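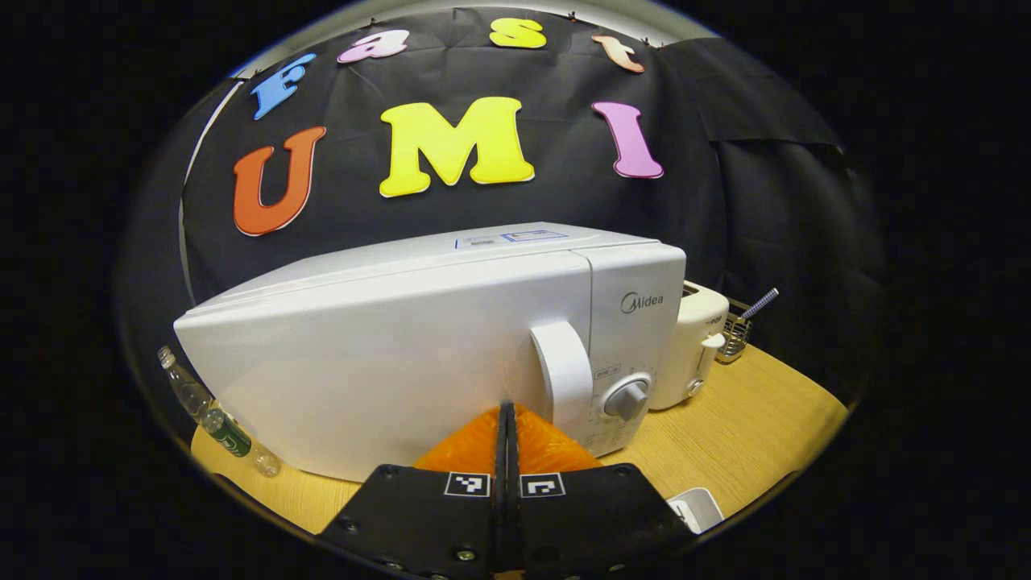 Display fabric loan stock, winter notes

Black polyester drape remains the most requested item in the Plendau loan store, and most of the returns logged since October came back with the same fault: creasing set in by folding. The drape should be rolled on its tube, face inward, and the tube stored flat. Folded cloth keeps its wrinkles for days after hanging and these show under side lighting. Clips along the top edge hold the weight of a single width well enough, but small ones let the cloth sag between fixing points, so spacing should be kept close. Bright foam letters, of the sort spelling "Fast UMI" on the black cloth, are light enough not to pull the fabric forward. Heavier lettering needs a batten behind it.

Where two widths meet, overlap them by at least a hand's breadth. A butt joint opens as the cloth relaxes, usually overnight.

Cleaning: brush first, then a damp cloth. Do not iron. A steamer is kept with the stock at Clestavness and can be booked with the drape – ask Ruxandra Iordache for the form. Adhesive residue should be reported on return and left alone, as solvent dulls the finish.

The store now holds 11 full widths and 2 half widths. Two of the full widths are at Ustach until the new year. Requests for January go to Iulian Stoica, with the hanging height stated.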